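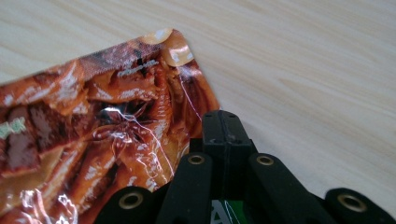 Slide 1. Snacks, then. Good evening, thanks for coming out, and thank Bernice Tsikata for the urn. My subject tonight is the front of the packet, by which I mean the photograph of dinner that somebody has printed on a bag you can fit in a coat pocket. Have a look at how far they've taken it on this one. Sauce from one side to the other, dark and shiny, little specks all over it that I'm going to call seasoning, and strips piled on strips. It could be meat, it could be tofu, and I've gone back and forth on that more than a grown adult should. Then look at the plastic, which is crinkled to blazes and throwing white glare across the food. So you get a glossy picture of glossy food on a glossy bag, and at some point you lose track of which shine belongs to the cook.

(Pause. Let them look. Do not say "umami". Kuldeep has money on me saying it.)

Slide 2. Why I care. I spent three years writing packet copy for a small outfit called Sulemana. My best-known line was "Tear here", and I stand by it. What I learned is that hardly anyone reads the words, me included. You go by the colour. Reddish brown says slow cooked. Amber says sticky. Green says there's a vegetable within driving distance. We had a meeting about brown that went through lunch, and lunch was brown.

Slide 3. The serving suggestion. Ask for hands: who has ever served it as suggested? (If a hand goes up, ask their name and move on quickly.) My favourite was a Ploson noodle cup that suggested a whole prawn, half an egg and a sprig of something. Inside was a sachet. I ate it at my desk in January with the lights off to save the bulb, and I did not have a prawn on me.

Kiprono Kinyua's theory goes here. He reckons the picture is there to be remembered while you chew, and that you eat with one eye on the bag. I tried it at home. With the bag turned to face me I enjoyed the snack a good deal more. With the bag turned away I noticed salt, and then I noticed the time.

Slide 4. Field work. This is the bit with numbers, so slow down and breathe.

Our group kept a packet diary. We wrote down every snack we opened and gave the front of the bag a score out of 4 for how well it matched what fell out. We logged 64 packets. Zuweira Akolgo logged most of those and would like it known that she was being thorough. Average score was a bit under 2. The worst was a Trekside trail mix that promised apricots and delivered sultanas with a look of apology. The best was plain crackers, because there's only so much a photographer can do to a cracker.

(If anyone asks about margin of error: it was mostly crumbs.)

Slide 5. The crumple problem. A printed picture gets approved flat, on a screen, by people with good chairs. Then it spends its life scrunched. Go back to the first slide if the clicker is in the mood. The top corner's folded over and has caught so much light it's gone pale orange, nearly cream. Over on the far left there's a pale green patch with lettering I can't read for love or money. I'd bet a person argued for that patch. I'd bet there were emails.

At Sulemana we used to crumple the proofs by hand before signing off. One of us would sit on them. It was in nobody's job description, and I mention it only in case my old boss is here.

Slide 6. Things to try at home. Buy something on the strength of the picture alone. Tip it into a bowl and put the bag beside it. Invite a friend to guess which bit was meant to be which. Jintana Wattanapong did this with a Pirnarex seafood crisp and her sister still hasn't let it go.

Don't open the bag upside down. You'll spend the whole snack reading the picture the wrong way and you'll blame the food.

Slide 7. Questions. Likely ones: Am I sponsored? (No, and I've asked.) Do I still eat them? (Yes.) Meat or tofu? (Sit down, please.)

Remember to hand back the clicker and take the bowls to the kitchen. Diary sheets are by the door if you'd like to join the second round, and please use a pen.

Posted 2021-03-27
2861 views · 3 comments · Share

We use cookies to improve your experience on this site. Accept all | Manage settings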